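Paper cups, stacking and storing – quick tips

Posted 9th August by Danica

Quick one today, the party stuff is still all over the workbench and I want it put away before supper.

Nest them the same way round. Sounds obvious. But one cup in backwards and the whole sleeve goes lumpy and wont fit the bin.

Hold low down, not at the rim. Rims bend. A bent rim never sits right again and that's the cup that dribbles down somebody's shirt.

Tip the two cups toward each other, open end to closed end, and slide. Don't shove. If it sticks give it a little twist. Shoved cups are the ones you can't get apart later, then you tear one, then you're annoyed.

Clear a big patch of table first. White top is good, crumbs and specks show up and you can wipe them off before they end up inside something people drink from.
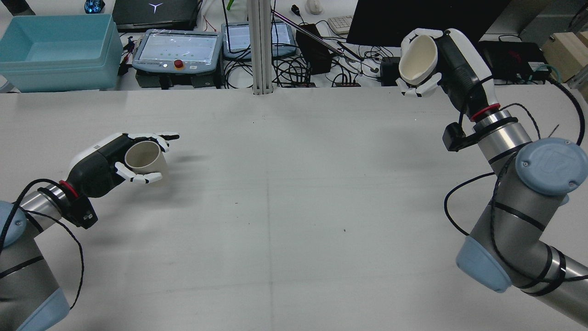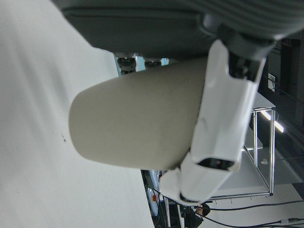
Stuck stack? Roll it between your palms, lightly. Then pull from the bottom cup. Zdenka Begović wrote in to say she blows across the rim – tried it, so-so.

Short stacks. I stop at 13. Taller ones lean, then slide, then you are on your knees under the bench.

Bins: plastic, the stackable kind, heavy things in the lower one. Cups go in the top bin, on their sides, nothing on them. Napkins can go round the edges to stop the rolling. Not the candles, they leave a smell.

Keep them away from the kettle and the sink. Paper goes soft in steam even when you dont notice. Mine were over the dishwasher until April, lost nearly a whole sleeve.

Opened sleeve – fold the end over twice, clothespin. Rubber bands squeeze the rims. Write whats left on a bit of tape and stick it on the outside of the bin.

Lids in their own bag. Next time drawer liners, if I get to it.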